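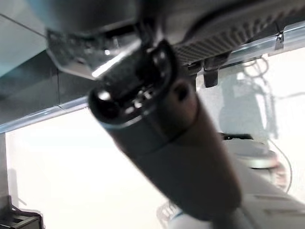

Le rail alu et le fond blanc en dessous

Panneaux blancs brillants + rail alu : vous y croyez ?

pivoine_54
Bonsoir à tous. Je refais le mur du fond de mon atelier et le vendeur de chez Urrutia me pousse vers des panneaux blancs brillants Brellari, à poser sous un rail alu Gonau. Argument principal : « ça double la lumière ». J'ai un gros doute. Sur la photo on voit déjà ce qui me chiffonne, le blanc est cramé presque partout et il y a un reflet tout pâle à droite. Je n'ai pas envie de travailler devant une patinoire. Des retours de gens qui vivent avec, pas de gens qui en vendent ?

Teo.Bricole
J'ai du brillant depuis deux ans. Oui c'est lumineux. Oui ça reflète. On s'y fait.

marelle
« On s'y fait », c'est ce qu'on dit des voisins bruyants. J'en ai eu dans une buanderie, j'ai tout redéposé. Avec un plafonnier en plein milieu tu te prends la tache de lumière dans l'œil dès que tu lèves la tête. Et les traces de doigts, n'en parlons pas.

Ulises Alarcón
Attention à ne pas tout mettre sur le dos du panneau. Un blanc cramé sur une photo, ça peut venir de l'exposition. Je ne jugerais pas un revêtement là-dessus. Par contre le reflet, lui, il est bien là, donc ta surface renvoie un minimum. Tu as quoi comme éclairage ?

pivoine_54
Deux réglettes, 2000 lumens chacune d'après la boîte, au plafond. Je n'ai pas mesuré et je me méfie autant de la boîte que du vendeur.

Ulises Alarcón
Alors commence par déplacer les réglettes avant d'acheter quoi que ce soit. Si elles sont parallèles au mur et trop près, tu auras l'éblouissement avec du satiné aussi, en moins net.

Teo.Bricole
Pas d'accord. Le satiné et le brillant n'ont rien à voir. Et le gris, on en parle ? Le panneau gris en haut à gauche de sa photo, il ne m'agresse pas du tout. Tout en gris comme ça et l'affaire est réglée.

marelle
Tout en gris dans un atelier sans fenêtre, bon courage pour retrouver une vis tombée.

pivoine_54
Il y a une fenêtre, mais au nord. Le gris je l'aime bien, avec la bande plus sombre. Je me demandais juste si le mélange gris en haut, blanc en bas, ça tenait debout ou si c'est encore une idée de catalogue.

Clafoutix
Le mélange est une bonne idée sur le papier. Après, le raccord. C'est là que le rail sert de cache-misère, et un rail alu qui n'est pas de niveau, on ne voit plus que lui. Le tien il monte vers la droite ou c'est l'angle de prise de vue ?

pivoine_54
C'est l'angle. Enfin j'espère. Je repasse le niveau dessus mardi.

Clafoutix
Fais-le avant de percer le reste. Quelle longueur, le rail ?

pivoine_54
1108 mm. Ne me demandez pas pourquoi cette cote, le Gonau se vend comme ça. Les panneaux font 12 mm d'épaisseur.

Ulises Alarcón
1108 et pas 1100 ? Drôle de standard. Vérifie quand même au mètre, chez moi les longueurs annoncées par Gonau étaient « nominales », c'est le mot qu'ils ont sorti quand j'ai râlé.

marelle
Et la petite pince métallique vers le bout à droite, elle vient avec le rail ou c'est toi qui l'as ajoutée ? Les accessoires à clipser, chez moi, ça glisse au bout de trois mois.

pivoine_54
Vendue à part, évidemment. Sachet de 28. Pour l'instant je n'ai rien accroché de lourd, donc je ne peux pas te dire si ça tient.

Teo.Bricole
28 pinces pour un rail d'un mètre dix, le vendeur a bien bossé.

Clafoutix
Regarde aussi chez Clendon, ils ont un rail à vis, plus moche mais ça ne bouge pas. Un clip pointu comme ça, j'aurais peur qu'il raye l'alu à chaque déplacement.

Teo.Bricole
Le Clendon coûte presque le double. Pour accrocher trois chiffons ?

Clafoutix
Pour ne pas recommencer dans six mois. Chacun voit midi à sa porte.

pivoine_54
Bon. Je retiens : réglettes d'abord, niveau ensuite, et je demande un échantillon satiné à Urrutia. S'ils refusent, j'irai voir ailleurs. Pour le brillant je reste pas convaincu, et « ça double la lumière », j'attends toujours qu'on me montre une mesure.

Ulises Alarcón
Demande l'échantillon en grand format. Sur un carré de la taille d'une carte postale, tout a l'air mat.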